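Aufbau und Pflege des Fahnensets Netolholm
Abschnitt 3: Tuch auf den Stab ziehen

Schön, dass es jetzt an den Stoff geht! Das ist der Teil, der am meisten Spaß macht, und mit ein wenig Ruhe sitzt das Tuch schon beim ersten Mal glatt. Der Standfuß aus Abschnitt 2 bleibt so lange noch im Karton.

1. Tuch auseinanderfalten und auf einer sauberen, glatten Fläche ausbreiten. Große Falten mit der flachen Hand nach außen streichen.
2. Hohlsaum suchen. Er ist an einem Ende offen und am anderen vernäht.
3. Stab mit der gerundeten Kappe voran einschieben, den Stoff dabei immer nur ein kurzes Stück nachziehen. Das rutscht wunderbar, solange man nicht drückt.
4. Wenn die Kappe an der Naht ansteht, das Tuch über die ganze Länge verteilen und die Klettlasche am unteren Ende schließen.

Hinweis: Beim Modell Sirkstead ist der Saum enger geschnitten. Einfach den Stab beim Einschieben leicht drehen!
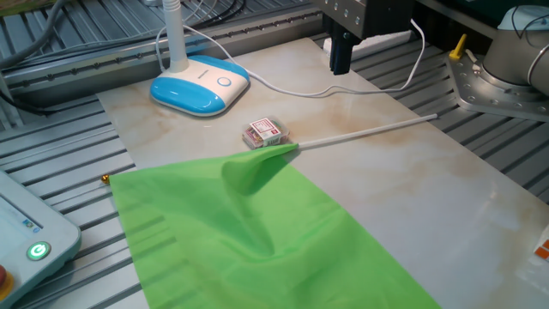
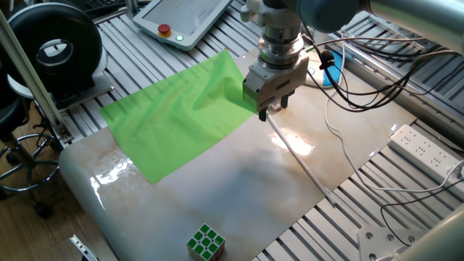
Hellgrüner Stoff auf der marmorierten Platte

Seite zuletzt geändert: Oktober, 13:40 Uhr

5. Eine Ecke des Tuchs anheben und nachsehen, ob der Saum verdreht ist. Falls ja, Klettlasche noch einmal öffnen und den Stoff um den Stab zurückdrehen.
6. Stab in den Standfuß stecken, bis er hörbar einrastet.

Achtung: Den Stab niemals mit Gewalt in den Fuß drehen. Die Rastnase kann brechen und ist nur zusammen mit dem Fuß erhältlich (Ersatzteil 392).

Achtung: Ab kräftigem Wind das Tuch bitte abnehmen. Der Fuß Lozano ist für Innenräume und geschützte Terrassen gedacht, für den Garten gibt es den Erdspieß Tukton.

Waschen und Bügeln
Das Tuch darf bei 40 Grad in die Maschine, im Wäschenetz und ohne Weichspüler. Danach tropfnass aufhängen, dann ist Bügeln meist gar nicht nötig. Wer es ganz glatt mag, bügelt auf der niedrigsten Stufe von links und lässt den Saum aus. Die Farben bleiben auf diese Weise herrlich kräftig!

Fragen zum Zubehör beantwortet Yolanda Ibarra gern, am besten mit der Modellbezeichnung vom Etikett. Weiter mit Abschnitt 4: Mehrere Fahnen nebeneinander aufstellen.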